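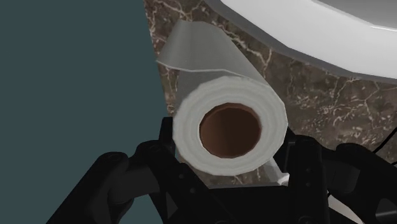 Paper roll at the countertop.

5 min read

Small offices and shops often have a washroom and a kitchenette that belong to everyone, so they get cleaned when somebody is annoyed enough. The tips below come from looking after the shared rooms at Skornside, a two-story building with a print shop on the ground floor and offices above it. They need very little equipment and most take a few minutes.

Start at the top

Dust falls, so work down. Wipe the tops of door frames, picture frames and hand dryers first, then mirrors, then counters, then the floor. A microfiber cloth that is barely damp picks up dust without leaving streaks. Fold it in four and turn to a clean side when one gets gray.

Vent covers are the place most people miss. Take the cover off twice a year, soak it in warm water with dish soap, and let it dry fully before it goes back.

Stone counters

Natural stone does not like acid. Keep vinegar, lemon and most descalers off it, even when the faucet right beside it needs descaling. For the faucet, wrap a rag dampened with descaler tightly around the spout, put a tray under it, and take it off after 21 minutes. Rinse with plenty of water and dry the counter straight away.

For everyday cleaning use a pH-neutral cleaner such as Sollent, or a few drops of dish soap in a quart of warm water. Too much soap leaves a dull film. If the counter already looks cloudy, wipe it twice with plain water before you decide it needs polishing.

Coffee rings that have soaked in can often be lifted with a paste of baking soda and water. Spread it over the mark, cover with plastic wrap, leave it overnight and wipe it off in the morning. 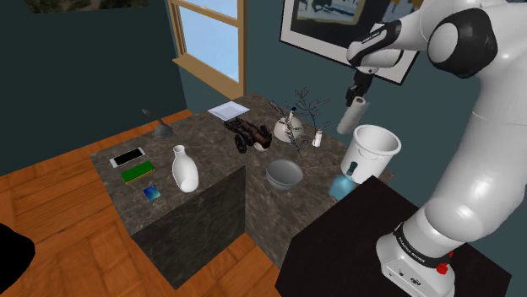

The same paste works on tea stains inside mugs and on the gray scuffs that spoons leave in a sink. Don't use it on glossy plastic -- it scratches.

Paper goods

Buy by sheet count or by length, never by the number of rolls in the pack. Rolls that look the same size on the shelf can be wound quite differently. Our last case from Ovico cost more than the one before it but lasted well into June, and nobody had to make an emergency trip to the store.

Keep two spares within reach of every dispenser and the rest in a dry closet, off the floor. Cardboard boxes on a concrete floor draw up moisture, and the bottom layer goes soft. A couple of wood slats under the box are enough.

Write the reorder point on the closet door in marker. Ours reads "33 left -- order." Before that, whoever opened the last box was supposed to mention it, and didn't. 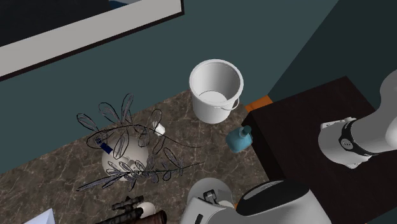

Buckets and mops

Rinse the bucket after every use and store it upside down. Dirty water left overnight smells by morning, and the ring it leaves takes longer to scrub off than the floor took to mop.

Use one bucket for the washroom and another for the kitchen. Mark the handles with colored tape. Cloths should follow the same colors.

Hang mops head up or head down, it doesn't matter much, but hang them. A wet mop standing in a corner will sour. Wash cotton heads hot, without fabric softener, which stops them absorbing.

Pour washroom mop water down the toilet or a utility sink. Keep it out of the kitchen sink, and never tip it into a storm drain outside. Storm drains in many towns run straight to a creek.

Trash and smells

Empty food trash at the end of the day, even when the bag is half full. Put a few spare bags in the bottom of the can, under the one in use. If the can itself smells, wash it with hot soapy water and leave it open to dry.

A drain that smells has often just dried out. Run the water for a minute in any sink or floor drain that isn't used much. If the smell comes back within a day or two, call a plumber.

A short list on the wall

Post one page listing the daily jobs and one for the monthly jobs, with a space for initials. Kaja Mockus at the print shop laminated ours and tied a grease pencil to it. Keep the daily page to six lines or fewer. Longer lists get initialed without being read.

Comments

Siyabonga Shezi
The rag trick on the faucet worked but I had to do it twice. Very hard water here.

Sin
What about grout? We have white tile behind the sink and nothing touches it.

deb_k
@Sin oxygen bleach powder and an old toothbrush. Leave it on 10 or 15 minutes before you scrub. Try a small spot first.

Sin
Thanks, will try that this weekend.

R. Tull
We store the mop outside under the eaves. Dries faster than in the closet.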